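Folding a quilted jacket with a hood so it stays flat in a drawer? 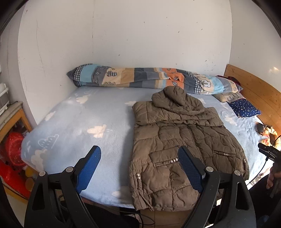 dridby_lane
I'm putting the warm stuff in order before October and the jackets are beating me. Sweaters are done, jeans are done. I have one wide drawer under the bed and no closet rod in this room, so hanging is out. The brown one on the bed is the worst of them. It's quilted all over, it has a hood that bunches up no matter how I lay it down, and there are little rows of silver beads or studs on the pockets that I don't want rubbing on everything else. I've tried folding it in thirds like a shirt and it springs open before I get the drawer shut. How do you all do it?

pell_mell
Zip it up first. All the way, to the chin. Then lay it face down, fold the hood down onto the back, fold the sleeves in across the back, and roll from the hem up toward the neck. Don't fold and roll both, just roll. If you leave the hood out until the end you can turn it inside out over the roll and it holds the thing closed.

quarterhitch
Rolling is fine for a suitcase. For a whole season in a drawer I'd leave it flat. The fill gets squeezed into ridges and by the time you want the jacket again it looks slept in.

pell_mell
I've rolled mine for years. Shake it out and hang it in the bathroom overnight. It comes back.

quarterhitch
Depends on the fill. Down comes back. Cheap polyester fill does not always come back. What does the label say, dridby_lane?

dridby_lane
100% polyester, shell and fill. It was not an expensive jacket.

quarterhitch
Then I would not squash it hard. Loose fold, top of the drawer, nothing on it.

Venkatesh Arumugam
Face up or face down matters with those pockets. If you roll it face down the trim ends up on the outside of the roll, where it catches on knits. I'd lay it face up, which is how you have it now, and bring the sleeves over the front so they cover the pockets. Then fold the bottom third up over the sleeves, and the top down over that with the hood tucked inside. You end up with a square, and only the back of the jacket touches anything else.

Tuck the drawstring in before the first fold. The bead on the end of that cord will find the one sweater you care about.

dridby_lane
Tried Venkatesh's way just now. It does make a square. It's a thick square, maybe as tall as the drawer, but it stays put if I set something on it. The sleeves over the pockets is a good idea, I had been folding them behind.

fennimore23
Why not a vacuum bag? I have the Zendstead ones, the large size, and got 2 winter coats and a ski jacket into a space the size of a couch cushion.

quarterhitch
See above. Flattened polyester.

fennimore23
I've done it three winters with polyester and they're fine. A little creased. I put them in the dryer on low with a damp washcloth and the creases go.

quarterhitch
A little creased is what I said.

fennimore23
You said it doesn't come back. It came back.

moss_and_co
You can both be right, it depends how long and how tight. With the Zendstead bags you don't have to pull all the air out. I stop at about halfway and it still saves a lot of room. I'd worry more about the beads against the plastic. I had a bag lose its seal from a belt buckle, a tiny hole, and it was full size again by morning. Put an old pillowcase around the jacket first.

dridby_lane
Pillowcase I can do. There's more bedding than anyone needs in here.

moss_and_co
On that, is the patchwork quilt at the back of the bed going in the same drawer? It's rolled up, so I wondered.

dridby_lane
No, the quilt gets used. I just roll it out of the way so I have the sheet to fold on. The bed is the only flat surface big enough.

pell_mell
Fold on the floor if you can stand it. A mattress gives under your hands and you can't press the air out properly. I use a clean towel on the floor. Different result altogether.

Venkatesh Arumugam
Or slide a big piece of stiff cardboard under the jacket and keep using the bed. Easier on the knees. I also pull the whole jacket up onto the mattress before starting. If the hem is hanging over the side, its weight drags the body down and one side comes out longer than the other.

dridby_lane
That explains the lopsided ones. My hem was over the side every time.

okra_patch
Underbed box instead of the drawer? Clundis makes a low one with a zip lid. I measured mine after it came, 23 inches across on the inside, and it takes a hooded jacket folded once with the sleeves in. No squashing at all. Check your clearance before you buy, mine scraped until I took the little feet off.

quarterhitch
This is the best answer so far.

dridby_lane
The drawer takes up the whole space under the bed, unfortunately — I'd have to pull the drawer out and lose it. I'll think about it for the other side of the room.

okra_patch
Fair. In that case jackets in last, on top, and check them once in the middle of summer. Put in cedar if you get moths, though they won't care about polyester. They will care about the sweaters.

moss_and_co
Wash it before it goes away too. Zippers closed, inside out so the trim isn't banging on the drum, cold, gentle. Make sure it's really dry. Mine felt dry and had a damp lump in the hood seam and I found out by smell.

pell_mell
Still say roll.

dridby_lane
I rolled the plain one and folded the beaded one Venkatesh's way. Drawer shuts. I'll report back when it's cold.

Related threads
Best way to store a comforter with no linen closet (223 replies)
Mbeki drawer dividers, do they slide?
Cedar blocks or lavender bags
Fitted sheets: fold or give up
One closet, four people
How do you store hats without crushing them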